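# Chapter 3: Storing Dried Goods

**In this chapter you will study**

- why dried foods need protection from air, light and moisture
- how to choose a container and check its lid
- how to prepare a table for sorting and repacking
- how to label and rotate dried stock

**Key terms:** dried goods, headspace, moisture pickup, repacking, rotation, work surface

## 3.1 Introduction

Drying is among the oldest ways of keeping food. When most of the water is taken out of a leaf, a fruit or a root, the small organisms that cause spoilage can no longer grow easily, and the product may be kept for months without cooling. Tea leaves, cooking herbs, mushrooms, seaweed, dates and sliced apples all reach the storeroom in this state.

A dried product is stable only as long as it stays dry. Dried leaves in particular have a large surface for their weight, and they take up water from the air in a short time. They also lose their scent to the air and pick up the scent of whatever is kept beside them. The storage of dried goods is therefore a matter of daily practice: how a container is opened, how long it stands open, where it is set down and how it is closed again.

Chapter 2 dealt with the receiving of goods and the inspection of outer packaging. The present chapter follows the goods from the receiving area to the shelf. It assumes that the student has access to a plain table, several clear containers with lids, a scale and a supply of labels. Students using the Wellent practice kit will find that the containers supplied with it are suitable for all the exercises in this chapter.

## 3.2 The Container and the Work Surface

Two conditions must be met before any dried product is handled. The container must be sound, and the surface on which it stands must be clean, flat and large enough for the work. These conditions are treated together because a fault in one often leads to a fault in the other. A lid laid face down on a dusty table, for example, will carry that dust back to the food when it is closed.
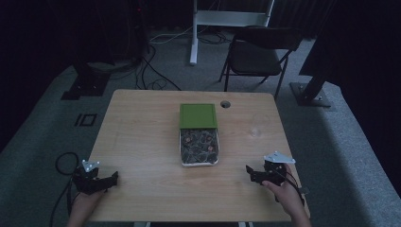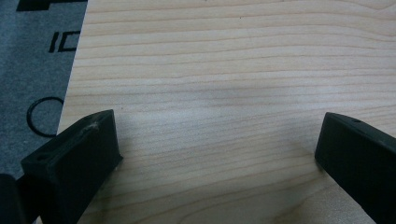

A container for daily use should allow the worker to judge its contents without emptying it. Clear plastic and glass both meet this need, although neither protects the product from light, and both should be returned to a closed cupboard after use. The lid deserves equal attention. Where a lid can be raised and left upright at the back of the container, as with the green one in the first picture, its inner face stays off the table and the whole opening is free for the hand or the scoop. A loose lid should be placed on a clean tray with its inner face upward. In either case, the container should stand near the middle of the table, where it is less likely to be struck by a sleeve or an elbow.

Mixed contents call for closer inspection. Dark, tangled leaves can hide a stem, a stone or a clump that has begun to soften, and larger pieces lying among the leaves may hold more water than the leaves do. The worker should lift the contents gently from the bottom and look at them under good light. Pieces that bend where they should snap are to be set aside and tested separately.

The choice of table is also important. A pale top makes dark crumbs easy to find when the work is finished. If the top has a cable hole, crumbs will fall through it, and the hole should be covered before sorting begins — a small plate is enough. Drinking glasses and other vessels holding liquid should be moved to another surface. Water spilled near an open container is a common cause of loss in small storerooms, and the damage is not always noticed on the same day.

## 3.3 Headspace and Moisture Pickup

The air above the contents of a closed container is called the headspace. A large headspace holds more moisture than a small one, and this moisture is renewed each time the lid is raised. Stock that is used slowly should be moved to a smaller container as the quantity falls.

The teaching storeroom at Vundstead follows a simple rule. Herbs and leaves drawn on every day are kept in small containers on the front shelf, and the reserve is kept sealed behind them. The reserve is opened only for refilling. The rule was adopted in February, after a review of 126 containers found that 40 had lids that no longer closed evenly along all sides. Most of the faulty lids belonged to large containers that had been opened many times a day.

Students should learn to test a lid by touch. Press each side in turn and feel for movement. A lid that rises again on one side has lost its fit and should be replaced, even if it appears closed from above.

## 3.4 Labels and Rotation

Every container must carry a label stating the name of the product, the date of packing and the date of first opening. The label belongs on the side of the container and never on the lid, as lids of equal size are easily exchanged during washing. Older stock is placed in front of newer stock and is used first.

The Disimetti label sheet, reproduced in the appendix, gives one accepted layout. The Bajpai sheet adds a line for the weight at packing, and it is preferred where stock is checked by scale. Either may be used for the exercises, but the two should not be mixed on one shelf.

## Before You Continue

Prepare a table as described in Section 3.2 and place a closed container of dried leaves on it. Record its weight. Open the container, inspect the contents, close it and test the lid on every side. Leave a second container of the same product open beside it for the length of the class period, then weigh both. Keep your figures, as they will be needed for the calculations in Section 3.5.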